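Shelf Life of Prepacked Sandwiches in a Small Campus Kitchen
Project report, Food Technology, second year

Background

The Linholm canteen makes its own cold sandwiches each morning and sells them from an open chilled cabinet until the middle of the afternoon. Anything left at closing is thrown out. The kitchen asked whether the discard time could be moved from the same afternoon to noon on the following day without a loss of quality that customers would notice. The project covers moisture migration and texture only. Microbiological safety was outside its scope, and the results should not be read as a safety recommendation.

Moisture moves from wet fillings into bread because the two differ in water activity. Sliced tomato is close to 1.0, while fresh wheat bread is lower. The crumb next to the filling takes up water first and loses its structure. At the same time the starch in the rest of the slice recrystallizes, and this proceeds faster at refrigerator temperature than at room temperature. A stored sandwich can therefore be soggy on the inside and firm on the outside.

Method

Two fat barriers were compared with a dry control: butter and a vegetable spread sold by Benau. Each was applied to both inner faces of the bread at 9 g per sandwich. Bread came from a single supplier, Grasso, and was used on the day of baking. Tomato was sliced and drained on paper before assembly. All sandwiches were closed, wrapped in film and put in the cold room within 20 minutes.

The test series consisted of 160 sandwiches, divided as evenly as possible between the three treatments. Samples were taken at assembly and then at fixed intervals up to the following noon. Crumb moisture was measured by oven drying of a 2 g sample cut from the face in contact with the filling. Firmness was measured on the outer crumb with the Zarkholm compression tester in the teaching lab, using the flat probe. 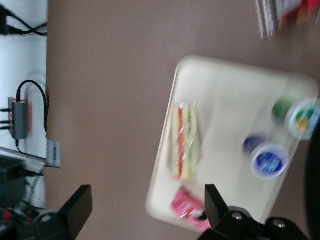
Why does the order of the fillings matter if the total amount of water is the same? The rate of uptake depends on what touches the bread, so lettuce placed between tomato and crumb delays the transfer even though it holds a good deal of water itself.

For this reason the order was kept constant in all three treatments, with lettuce on the lower slice and tomato above it. The upper slice was in direct contact with tomato and was the one sampled for moisture.

Results

Dry controls gained moisture fastest, and most of the gain took place in the first hours. Both fat barriers slowed the uptake. Butter performed slightly better than the spread, but the difference was smaller than the variation between replicates. By the following noon the controls could not be lifted by one corner without tearing.

Firmness of the outer crumb rose in all treatments at a similar rate. This was expected, as a barrier on the inner face has no direct effect on staling.

Sources of error

The butter was harder to spread evenly than the Benau product, and thin areas were visible on several slices. Tomato slices varied in thickness. The cold room door was opened often during the lunch period, and the temperature log shows short peaks that were not corrected for.

Cost

The canteen sells up to 2,000 sandwiches in a month such as October. At that volume the spread is the cheaper barrier, and it also needs less labor because it can be used straight from the cold room.

Recommendation

The spread should be used on both slices. Later discard should not be introduced on the basis of texture alone. A follow-up project could test a whole-grain bread and a lower filling weight, with microbial counts taken at the same sampling times.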